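December, 4 pm. Sourdough test for the Rastum flour, batch 32.

Starter was slow again. I fed it at 6 and it needed more time than Usa wrote in her sheet - maybe the kitchen is too cold.
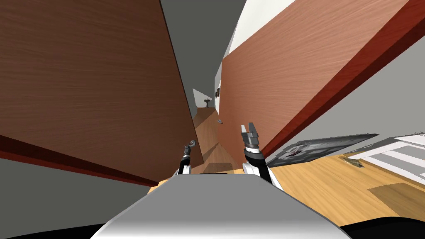
Corridor between the two wood panels, sink at the far end.

Dough weight 993 g after mixing. It feels more sticky than with the Leclerc flour, so I folded it 2 times more.

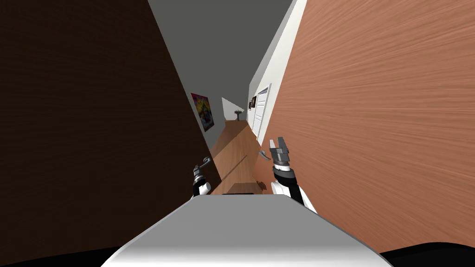 Nabila prefers less salt. I keep the same salt until we compare the crumb.

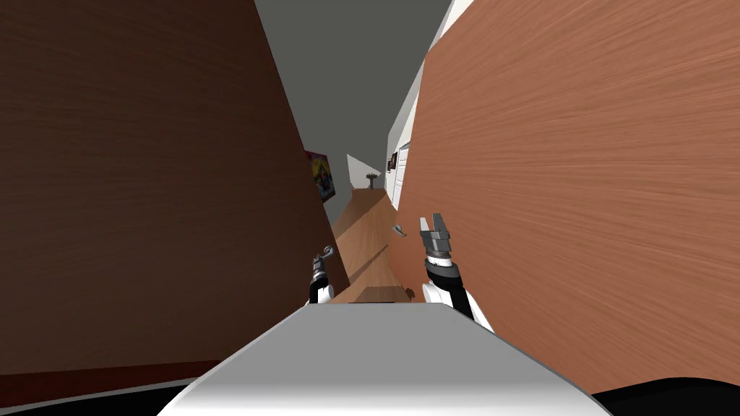 ## Next batch

- Ask Amnuay for the rye
- Longer rest before shaping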